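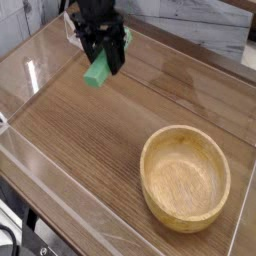

Home Cabinets Spare parts Delivery Questions Contact

Veres Drying Cabinet for Turned Wood

Reading time: 7 minutes

The Veres is a small heated cabinet for drying rough-turned bowls, spoons, boxes and other pieces of green wood before the last cut. It is made by Cedov in our workshop in Janduvness, and it is sold directly by us. The price is 289 euros with shelves, drip tray and mains lead. Delivery is calculated at the checkout according to your country.

Every turner who works with fresh wood knows the waiting. The bowl is turned thick, it goes in a paper bag with its own shavings, the bag goes under the bench, and months later you find out if the wood has stayed in one piece. We have worked in this way for many years and we still do it with large pieces. For the smaller ones we wanted a place where the air is always the same, also in a damp autumn, and where one can see how the drying is going without opening many bags.

What the cabinet does

Inside the Veres there is a gentle heater at the bottom and a slow fan at the back wall. The fan moves the air upwards between the shelves and a part of it leaves through the slider in the roof. With the slider you decide how much damp air goes out. When it is nearly closed, the inside remains humid and the wood loses its water slowly. When it is open, the drying is faster and more risky for the wood.

The temperature can be set from room temperature up to 40 degrees. We are sometimes asked for a hotter version. We have tried it in the workshop with birch, plum and beech, and the number of cracked rims was higher than we liked, so the control stops at 40 and we do not plan to change this.

The control unit is a Dromex. It has one knob and one small display, which shows the temperature and, when you press the knob, the humidity of the air inside. There is no timer. Drying of wood is measured by weight and a timer gives a false comfort.

What you receive

The cabinet, assembled
Eight wire shelves, removable
Drip tray
Control unit Dromex, already mounted
Mains lead
Printed booklet with a drying table you can copy
Spare door seal

Measurements

The usable width inside is 50 cm. Depth inside is 40 cm. The shelves rest on rails and may be placed at any height, so for bowls you will normally use only three or four of them and keep the others for spoons and small lids. Please leave 8 cm of free wall behind the cabinet, because the fan takes its air from there.

The outer body is powder-coated steel in light grey. Door with window, hinge on the right. A left hinge can be ordered without extra cost, but please write it in the comment field when you order, as it cannot be changed later.

How we recommend to use it

Turn the piece in the rough as usual, with a wall thickness of one tenth of the diameter. Leave the tenon on. Paint the end grain on the outside and on the inside with wax emulsion, and let it dry on the bench overnight.

Weigh the piece and write the weight with pencil on the bottom, together with the date. A simple kitchen scale is good enough.

Put it in the cabinet with the heater off and only the fan running. The slider should be nearly closed. Keep it like this for the first week. Many people are impatient in this first week and it is the moment when most cracks are born, also if you see them only afterwards.

In the second week set the heater to 25 degrees. Weigh the piece every second day. If it loses a lot between two weighings, close the slider more. If it loses almost nothing, open it by one finger.

From the third week you may go up in small steps. With thin pieces of ash or maple we go to 35. With fruit wood we remain under 30 until the end. The piece is ready when three weighings one after another give the same number. Then it should stand one week more in the room where you do your turning, without cabinet and without bag, and only after this go back on the lathe.

Pieces will go oval. It cannot be avoided and it is the purpose of the thick wall. If your tenon is so oval that the chuck does not hold it well, put the bowl between a flat disc and the tailstock and true the tenon first.

Woods we have experience with

Birch: easy, dries evenly, may get a little grey if the air is too humid at the start. Open the slider one position more than for other woods.

Beech: moves much. Use more wall thickness. We would not put beech and thin spoons in the cabinet at the same time, as they need different air.

Ash: the most patient wood. Good for the first load, when you are still learning the control.

Plum and cherry: beautiful but nervous. Seal the whole outside and not only the end grain. Expect to lose some pieces, above all if the pith is still in.

Oak: possible, slow. Do not leave steel clamps or wet wire shelves in contact with it, you will have black marks. The booklet shows how to put strips of thin beech between the oak and the shelf.

Softwoods: we have made few trials. Pine with much resin gives off a strong smell and leaves a film on the window. It can be cleaned with alcohol.

Not only for bowls

Customers have written to us that they use the Veres for carved spoons, wooden buttons, dyed veneer and, in one case, for blocks that were soaked in stabilising resin. For this last use we must say no. Resin vapours and a heater in a closed box do not go well together and the warranty will not cover it.

Oiled pieces can be placed in the cabinet when the oil has been wiped off well and the piece has already stood in the open for a full day. Linseed and tung oil cure very nicely at 25 degrees with the slider completely open. The oily cloths must never be put inside. Spread them flat outdoors until they are hard, or keep them in water in a metal tin with a lid.

Food should not be dried in a cabinet which has been used for wood. We know that the shelves look like the ones for apples and mushrooms.

Place and electricity

The cabinet needs a normal earthed socket. It should stand level, in a room which does not freeze, and away from the dust of the sanding place if you can arrange it. A garage is suitable. A cellar is suitable as well, but in a damp cellar the drying in winter takes longer than what is written in the table.

The fan can be heard, it is similar to a small refrigerator. We would not put the cabinet in a bedroom.

Care

Wipe the inside with a damp cloth after each load. Brush the fan grille when you see shavings in it. The door seal becomes flat with the years and then the humidity cannot be held in the first week, so please check it with a strip of paper: close the door on the strip and pull. If it comes out with no resistance, it is time to use the spare seal. Another one can be ordered under Spare parts.

The humidity sensor is behind the small white cap on the left side. It does not like wax. If the display shows the same humidity for many days, take off the cap, blow carefully, and put it back. When this does not help, write to us and we will send a new sensor, which can be changed with one screw.

Questions we receive often

Can I open the door during the drying?
Yes, for weighing you have to. Be quick in the first week, later it has no importance.

How many bowls can I dry in one load?
It depends on the shape. Leave the width of a hand between them and do not stack one in the other.

Can wet and half-dry pieces be together?
Better not. The wet ones make the air humid and the others take it up again. If you must do it, put the wet pieces on the highest shelves, near the slider.

My bowl has cracked. Is it the cabinet?
Sometimes the crack was already in the log. Look at the offcut of the same log, if you have kept it. A crack from the rim which follows the grain comes mostly from drying too fast, and a crack through the middle of the bottom comes mostly from the pith.

Is it possible to have a bigger one?
We are working on a floor model with double height. We hope to show it in August. If you wish to be informed, write "floor model" in the subject of your e-mail and we will put you on the list.

Warranty and return

Two years on the whole cabinet, including the heater and the fan. Shelves and seals are wearing parts and are not included. You may return an unused cabinet within thirty days in its original box. Please keep the corner protectors, as the carriers do not accept the box without them.

Availability

The Veres is built in small series. When the button shows "in stock", the cabinet leaves Janduvness within the same week. When it shows "next series", you can reserve one without payment and we write to you when it is ready. Left-hinged doors are always from the next series.

Contact Cedov, Janduvness | Terms of sale | © Cedov, all rights reserved | Back to top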